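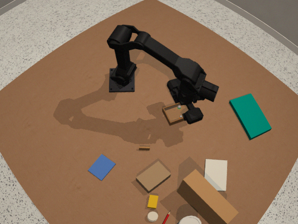
Defrost scheduling on the Sostell cold store: request for views

Posted 7 April 2026 by Uritz_Facilities
Reading time: 3 minutes

Members are invited to comment on the defrost programme at our Sostell distribution site. The evaporators are presently set to defrost every six hours, day and night, and the heaters run for 29 minutes each time. Our contractor, Badawi, recommends moving to defrost on demand. The store has 9 evaporators and last August we recorded product temperatures above the permitted limit on two occasions, both shortly after a defrost.

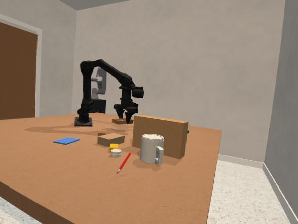 coldchain_north wrote:
I would advise against any change before the door heaters and drain lines have been inspected. A blocked drain will refreeze on the coil whatever the controller is told to do.

Uritz_Facilities wrote:
The drains were cleared in the spring. The door heaters have not been examined.

plantroom3078 wrote:
I must disagree with the previous member. Fixed timing in winter is wasteful, and the two matters can proceed together. We changed over at Kosow and electricity use fell by about 300 units a week. Please ensure that a maximum interval is retained as a safeguard should a sensor fail.
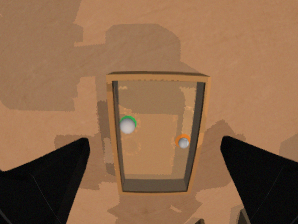
Open wooden box, two balls

coldchain_north wrote:
Kosow has a dry loading bay and is not a fair comparison. The original enquiry concerns summer conditions.

plantroom3078 wrote:
That is accepted as regards the bay. I maintain my view on the timing.

Uritz_Facilities wrote:
Both points are noted. The door heaters will be inspected first, and Badawi will be asked to quote for sensors on two evaporators only.

This site uses cookies to remember your login. Manage preferences.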